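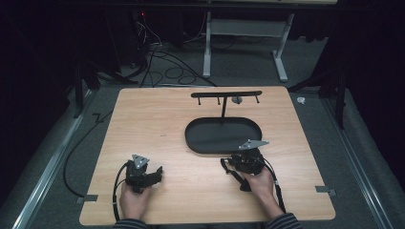
**Bench notes: peg racks and trays**

The Nanano rack has four black pegs on one crossbar, with a raised-rim tray at its foot. Keep the tray on the bench when the rack is in use.

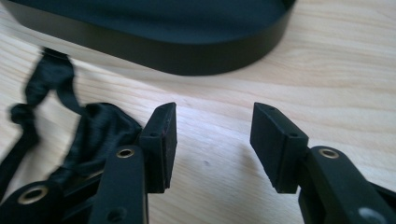 Wipe the wooden tops along the grain. Zosell oil goes on every 3 months, one thin coat, left for 14 hours.
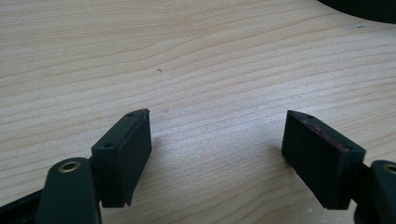
Check the clips at the edge of the board before hanging anything. Cloths go over a peg by a fold. 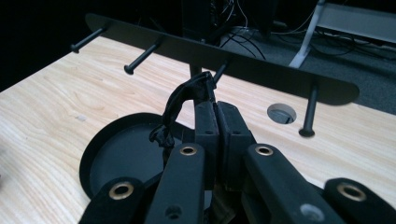
*Urbridge, September*

Replacement pegs are in drawer 7, next to the Nkuna cloths.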